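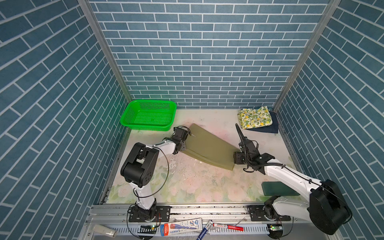 Left arm on the olive piece, right arm beside the other end, basket empty.

skatar-users mailing list
Re: [skatar-users] Bernero 2-arm planner, release candidate
February 19, 2018

Earlier message:

> We ran the release candidate over the full cloth set, 607 episodes,
> and the planner reported success on 94 percent of them. Compared to
> the old branch, where we never got past 71, I think it's time to
> make it the default. Clitden is doing the segmentation and needed
> no changes. Any objections before we merge?

Yes, a couple.

I believe the 94. I just don't know what it's 94 percent of. The planner reports success when the final waypoint is reached and the gripper's closed-width check passes. Neither of those looks at the cloth. On the old branch we scored from the mask after the arm backed off, so an episode where the gripper closed on a fold of the mat and sailed over to the basket with nothing in it counted as a miss. Under the new rule I think it passes. Could you rerun the old scoring on the same logs? The masks should all still be there.

Second, the handoff of roles between arms. Bernero picks a lead arm from the centroid of the mask. That's fine for a compact lump. It's much less fine for something long lying diagonally, with one end up by the basket and the other end down near the right gripper. The centroid sits in the middle and tells you nothing about which end is free. I get lead-arm flips on exactly that layout: left grabs, replan fires, right becomes lead, left lets go. Setting lead_hysteresis higher hides it and makes everything slow.

I'd like to see the choice made at grasp time and then frozen until release. If you have a reason to leave it floating, please write it down somewhere, I couldn't find one in the docs.

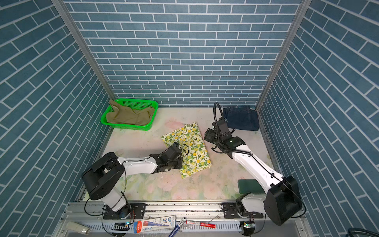 Filed under: perception / clitden / patterned cloth

"Needed no changes" is the part I'd push back on hardest. Clitden's default model was tuned on plain colors over a plain table. Put a lemon-and-leaf print with a pale background on a pale flowered mat and the mask edge wanders. With the left gripper pressing on the edge of the cloth and its cable looped over the top, I sometimes get two masks for one cloth, and Bernero happily plans for both.

The basket is a smaller headache. Olive fabric bunched up in it with a corner draped over the back rim: is that in or out? The old scorer said in if the centroid was in. The new one doesn't ask. I'd accept either as long as it's one rule and it's in the changelog.

And the specks on the mat still come through as tiny grasp candidates. There's a min_area setting, but the shipped config has it at zero. My last log has 3,854 rejected candidates in it, and Kamath spent time ranking every one before throwing it out. Somebody must have set it to zero on purpose, and I'd like to know what for.

I'm not against merging. Put it behind a flag, leave the old branch as default until June, and post the mask-scored number next to the planner's own. If they agree to within a few points I'll drop the first objection. The lead-arm flip I'd want fixed either way. I can send the config and a log that reproduces it, but it's too big to attach to the list, so tell me where to put it.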